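Neue Serie, Arbeitstitel: Wie viele Menschen braucht man, um eine Tür umzudrehen. Ich bin seit dem Frühjahr Bauleiterin beim Schulanbau Lelisberg und habe Redebedarf.

3 Kommentare

Ausgangslage: Tür im Erdgeschoss, Flur zum Technikraum. Schlägt laut Plan nach innen auf. Innen steht laut anderem Plan ein Schaltschrank. Beide Pläne sind freigegeben. Beide tragen denselben Stempel.

Ich schreibe also eine Mängelanzeige auf der Projektplattform. Die Plattform heißt Ferkus und wurde eingeführt, damit wir weniger E-Mails bekommen. Ferkus verschickt für jede Änderung eine E-Mail. 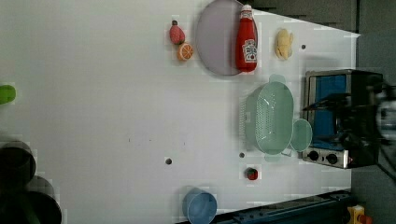

Heute früh hatte ich 527 davon. In einer stand, dass jemand eine andere gelesen hat.

Zuständig für Türen ist das Architekturbüro. Zuständig für den Schaltschrank ist die Elektroplanung, das Büro Engelbrecht. Zuständig für den Abstand zwischen Tür und Schaltschrank ist, nach Aktenlage, der liebe Gott.

41 Mal geteilt

Engelbrecht antwortet nach vier Tagen, man habe den Schrank »gemäß Index F« platziert. Ich habe Index D. Das Architekturbüro arbeitet mit Index G. Der Türbauer hat einen Ausdruck, auf dem oben rechts ein Kaffeering ist, genau da, wo der Index stünde.

Ich frage den Türbauer, wonach er fertigt. Er sagt: nach dem hier. Und klopft auf den Kaffeering.

Immerhin ein Mann mit einer klaren Planungsgrundlage.

Zwischenstand nach der Koordinationsrunde: 14 Leute in der Videokonferenz, davon neun mit Kamera aus. Die Tür kam als letzter Punkt dran, kurz vor Schluss, als die Brandschutzplanerin schon in den nächsten Termin musste. Ohne Brandschutz keine Aussage zur Tür. Vertagt.

12 Kommentare
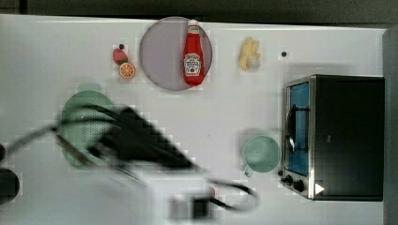
Anouk Stevens

Für alle, die fragen: Ja, es gibt ein 3D-Modell. Es ist wunderschön. Man kann hindurchfliegen. Man kann sogar durch die Tür fliegen, durch den Schaltschrank gleich mit, und auf der anderen Seite wieder raus. Die Kollisionsprüfung hat 508 Konflikte gefunden, davon 400 zwischen einer Wand und der Farbe auf dieser Wand.

Unsere Tür war nicht dabei. Der Öffnungsbereich liegt auf einem Layer, den jemand ausgeblendet hat, »weil es sonst so unruhig aussah«.

Kann ich verstehen. Ich würde auf dieser Baustelle auch gern ein paar Layer ausblenden.

Der Bauherr hat inzwischen vorgeschlagen, es so zu machen wie beim Projekt Grurnthorpe, das sei ja vorbildlich gelaufen. Ich habe bei einer Kollegin nachgefragt, die dort war. In Grurnthorpe hatten sie einen Bauwagen, einen großen Tisch und einen Plansatz. Wer etwas ändern wollte, musste hinfahren und es mit rotem Stift eintragen, vor Zeugen.

Den Vorschlag Bauwagen habe ich eingereicht. Über Ferkus. Status: »in Prüfung«.

88 Mal geteilt

Nachtrag, 16:40 Uhr. Ich bin runter in den Technikraum, der Elektriker war da, der Türbauer auch. Wir haben uns zu dritt vor die Öffnung gestellt und ungefähr eine Zigarettenlänge lang geschaut. Dann sagt der Elektriker: Dreh sie halt nach außen. Der Türbauer sagt: Geht, hab noch nicht bestellt.

Die Brandschutzplanerin habe ich im Auto erreicht. Nach außen sei ihr sowieso lieber, das habe sie im Januar schon geschrieben. In welchem System, wollte ich wissen. In dem davor.

Jetzt muss ich die Entscheidung nur noch dokumentieren. Das Formular verlangt den Index des betroffenen Plans. Pflichtfeld.

Ich habe »Kaffeering« eingetragen. Wurde angenommen.

27 Kommentare

Und weil schon jemand schreibt, das sei doch alles eine Frage der Kommunikation: Wir kommunizieren ununterbrochen. Schau in mein Postfach.

Morgen dann das Treppengeländer. Da gibt es bisher nur zwei Meinungen, aber Engelbrecht ist noch im Urlaub.

6 Mal geteilt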